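In Praise of the Public Locker

I have lived in Bistholm for nine years, and my favorite thing in town is still a row of lockers. I know how that sounds. We have a river and a pretty good bakery and a hill people drive two hours to walk up, and I'm going to spend this whole page on metal doors with holes in them. But I love them, and I think every town should have more!

Start with what a locker does for your shoulders. I come into town on the bus with my work shoes, a library book the size of a brick, lunch, a rain jacket and usually something I promised to mail. Before I had anywhere to leave it all, I planned my day around my bag. I'd skip the market (too crowded) and skip the museum (they make you wear the thing on your front like a baby). I'd go home early, tired, having seen nothing much. Then I rented a locker for the month and suddenly I was a person with free hands. I stayed out until dark. I bought a melon.

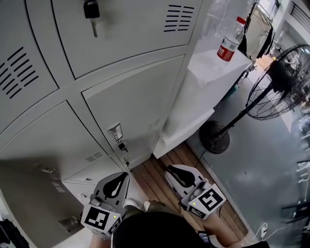 Keys, please

My strongest opinion on the subject is that the key should be a key. When I was in Prallent in February the station had gone over to lockers you open with your phone, and my phone was at four percent, and I stood there hugging a suitcase like it might run off. A kid of maybe twelve had to help me. The screen wanted my email. It wanted to know if I'd like news and offers! I wanted to put down a suitcase.

A key asks for none of that. You turn it, you put it in your pocket, and for the rest of the day you can feel it there. My grandmother could have used it and so can a tourist who doesn't read a word of English. Yes, people lose them. I've lost one myself, in the lining of a coat, and paid for it, and found it again the next winter. I'd still take that over a password.

I'll give the other side its due. A friend who works nights likes the phone kind, as there's no desk to deal with when she gets off shift, and that's a fair point. Keep a few of those, then, at the far end. Just don't take out the old ones to make room.

Who they're for

People talk about lockers as if they were for travelers, and travelers do use them. But spend a week paying attention and you'll notice everyone else. Students between classes. Parents with a folded stroller they don't need until four. Folks who are between apartments and have a job interview, and who would very much like to walk into it without everything they own on their back. That last group gets left out of the planning meetings, and I'd put them first.

The little town of Emine figured this out before we did. They put 30 lockers by the swimming pool and left them open to anyone, swimmer or not, for the price of a coin you get back. I went over to see them and came home so excited that I talked about it all through dinner. Taipe Hall, where I rent mine, charges by the month and closes early, and I think we could do better than that without much trouble. Longer hours would be a great start.

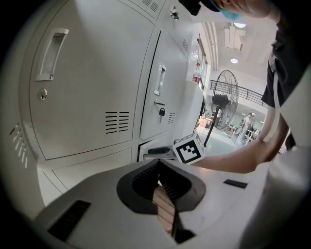
What I'd ask for

More sizes, first of all. A tall one for coats and umbrellas, a squat one for groceries, and please, somewhere that fits a guitar. Vents on every door, for the sake of anyone who has ever forgotten a wet towel. A bench close by so you can change your shoes sitting down like a civilized adult. And a price that a teenager can pay out of pocket money.

None of this is fancy. The town spent a lot longer arguing over the new flower beds (which I also like, for the record) than it would take to order another row of gray doors and bolt them to a wall. If you live here and you agree with me, write to the town office and say so. I already have, more than once, and I'm working on my next letter now.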